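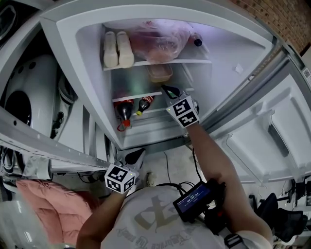

Fig. 4. Open refrigerator, mixed load: upright bottles, a bagged item, two cola bottles lying flat.

Handout 9: Putting things in the refrigerator
Household Storage, Urnon Extension Program

Read this before the practical. Bring it with you, since the marks are given against the points below.

Most advice on loading a refrigerator is repeated far more often than it is tested. The Fado shelf plan, which you will have seen on kitchen posters, gives every food its own shelf and assumes a household that shops once a week and owns matching boxes. I have my doubts about both. Treat the plan as a starting point and ask what each rule is supposed to prevent.

Laying bottles down
Posters say never. The real question is the cap. A sealed soda bottle on its side is fine. An opened one may seep, and the drip goes onto whatever is under it. The two Coca-Cola bottles in Fig. 4 are on the lower shelf, so a leak there would miss the food above. Bottles on their sides can also roll. Check whether the shelf is level before blaming the bottle.

Bags
A thin plastic bag is a poor container. It takes the shape of its contents and spreads, as the pink one does across most of the upper shelf. Note the small dark-capped bottle partly hidden behind it at the far right. Things behind bags get bought twice. Move the food to a box if you have one, but don't buy a set of boxes on my account.

Milk and yogurt drinks
You will be told to keep these off the door because the door is warmer. That one I accept, with the reservation that how much warmer depends on the appliance and on who keeps opening it. Measure your own.

Hanging containers
These use the gap under a shelf. The Iltis leaflet claims they "double your space." They don't. They take height from the shelf below, and anything tall then has to go elsewhere or lie flat.

Door time
The Yu method says to sort everything on the counter first, then load in one go. It sounds right. In our August trial the sorted load took 102 seconds of open door and the unsorted one 132. That was one trial of each, with different people, so please don't quote it as a finding.

For the practical
Load the shelves from the mixed crate. Write down where each item went and one reason. "The poster says so" earns no marks.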